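Kids' lunches again, week one

1 Feb 2023

Ok quick one, have to leave for pickup in ten. School went back and I'd forgotten how much of my life is lunches. Had a whole plan over the holidays. Freezer full of muffins, labels, the works. Muffins gone by Australia Day, mostly my fault.

What's working so far: pasta salad (cold, no sauce, don't ask), cheese cubes, cucumber, anything on a stick. What isn't: wraps. Came home both days squashed flat with one bite out. Mandarins also a no, apparently they're "too wet".

Keisha put me onto freezing yoghurt in little tubs overnight. Good tip. Still cold at recess, or so I'm told by a very unreliable seven year old. Maritza does all hers on the weekend, five days at once, in the fridge by dinner. I tried that. By day three the bread was like cardboard and the grapes had gone wierd.

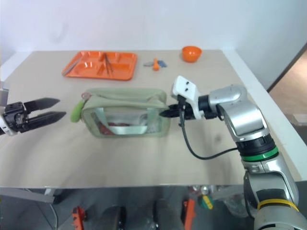
Money wise, I added up the dockets for September last year out of curiosity and it was $281 just on lunchbox stuff. Two kids! Mostly those tiny packets of crackers. So no packets this term, one big box and a clip. We'll see how long that lasts.

Also the canteen has put sushi up again. Still ordering it once a week becuase I need one morning off.

Zucchini slice recipe next time, Renji wants it and I keep forgeting to write it down. Right, car keys.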